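Notes from a conversation with Yaryna Fedoruk, operations lead, Zatholm linen plant
14/07/2018

The Zatholm plant handles towels, flat sheets and cleaning cloths for small hotels and clinics. Since March, one of its folding stations has been run by a two-finger robot arm. Fedoruk was in charge of the installation. The integrator was Taheri, and the scheduling software, Hola, was already in use on the washing side.

Her first point concerned what the arm was bought to do. "Folding is the part visitors look at, but feeding was our problem. A person picks one towel out of a mixed pile, finds two corners and lays it flat. That was 1460 pieces on a normal shift at one table, and the wrist complaints came from there."

The arm works from a table. It picks a piece, pulls it out across the surface, regrips and folds. Towels and cloths of different colors arrive together, and sorting by type is still done by hand further up the line. Fedoruk puts the present rate at 736 pieces per shift. The target in the contract was 1000.

"We are under target and I have reported that," she said. "Most of the lost time is in the regrip. Cloth doesn't keep its shape when you let go of it. A box is where you left it. A towel has moved, and the system has to look again."

Wear on the finger pads is checked at the start of every shift. The check takes two minutes and is logged. Lint is the other item. It collects in the pad texture and reduces grip on thin fabric before it affects heavy fabric, so the operators test with a thin cloth first.

Three people used to rotate through the folding table. None of them has left. Huw Hughes now runs the station and clears its faults. Shahnaz Saha moved to inspection, where she checks hems and stains on pieces that used to be checked by whoever folded them. The third post was merged with dispatch.

Fedoruk was direct about what that merger cost. "Folders saw every piece on both sides. They caught tears without being asked to. When the arm took over, the tears went through to the customer, and we had 53 returns in the first month. We had automated the folding and removed an inspection step that was never written down."

Hughes, who joined us for part of the talk, described his own work as more varied and harder to plan. "Before, I knew at noon how the day would end. Now I can have two hours with nothing and then four stops in a row." He was given five days of training and thinks eight would have been right. Pay for the station was raised one grade, which he said was agreed before the start date and put in writing.

Stops fall into three groups in the log: missed pick, double pick and lost edge. Double picks are the most common with small cloths, which cling to larger pieces after drying. The operators now shake the pile out before it reaches the table. That step was Saha's suggestion and is in the work instruction as of the second revision.

I asked whether a second arm was planned. "Not before the regrip time comes down," Fedoruk said. "And I want the inspection post fixed in the budget first. The order matters to me. Last time we bought the machine and then found out what the job had been." 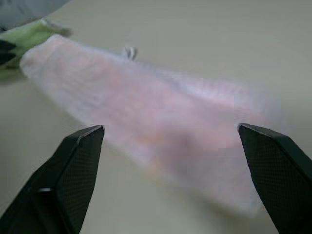
She would also change how the trial was set up. "We tested with new towels, all one size. I would start with the oldest stock in the building and let the people who fold it choose the pile."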